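Marble, and Things That Look Like It
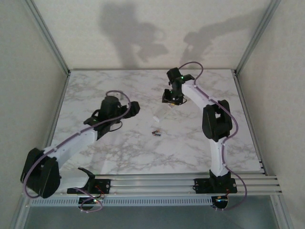
Most stains on a pale worktop are tea, and most tea comes off with washing-up liquid, a soft cloth and a short sulk. Start there before you go rummaging for anything in a spray bottle. White with soft grey veining is a forgiving pattern for crumbs and a merciless one for turmeric, as my kitchen in Rodcombe can testify.

If it's real stone, keep vinegar and lemon well away. They eat the polish, and the dull patch will greet you every morning at 8. Mix bicarbonate of soda and water to a paste, spread it on the mark, cover with cling film and leave overnight.

Grooved metal edging wants an old toothbrush and more patience than I have.

Tshepo Du Plessis wrote in to recommend toothpaste. Please don't, Tshepo.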